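Pranholm Tabletop Chores
README for the first public release

Thanks for stopping by! Pranholm is a small collection of robot arm recordings made at kitchen-table height, and it grew out of an argument over lunch. Ingvar Hafþórsson thought a single arm with a decent gripper could already put away the odds and ends on a family table. Védís Nørgaard thought it would get as far as the second object and then make a mess. We recorded the attempts so that other people could join in the argument with something to look at.

What's in it
There are 2,062 episodes, each one an attempt at a single chore: picking up, moving or putting down everyday things on a table. Every episode comes with the video, the joint positions, the gripper opening and a plain sentence saying what the arm was asked to do. Recordings run at 30 frames per second.

Folders
episodes/ has one folder per attempt
notes/ has the operator's comments, typos and all
splits/ has the train, validation and test lists
tools/ has the Fumau viewer and a converter for older files

So, can it do chores yet?
Some of them, slowly, and with a person nearby. Soft, chunky things go well. Thin, flat things are still a headache, and so is anything with a hinge, like scissors, which can swing open or shut while they are being moved. Grasps that take in more than one object have their own tag, multi_grasp, and we kept them all in, good and bad, as we think a helper at home will meet a crowded table far more often than a tidy one. Please don't read our success labels as a promise about your own kitchen (Negin Sharifi, who did most of the labeling, is strict, but she only had our tables to judge by).

Labels
Each attempt is marked done, partly done or not done. Where 3 labelers disagreed, all of their answers are kept in the notes.

Known problems
Gripper opening is missing from 12 episodes. The arm often hides the thing it is working over, so don't count on seeing the target all the way through. Lighting is even throughout, so a model trained only on this will probably struggle in a dim room.

Questions and corrections are very welcome and go to Feven Negash.

Last updated 13/05/2018

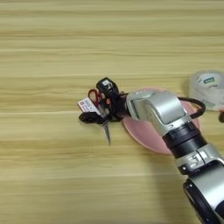 Scissors and a small white box held together in the gripper, over a pink plate.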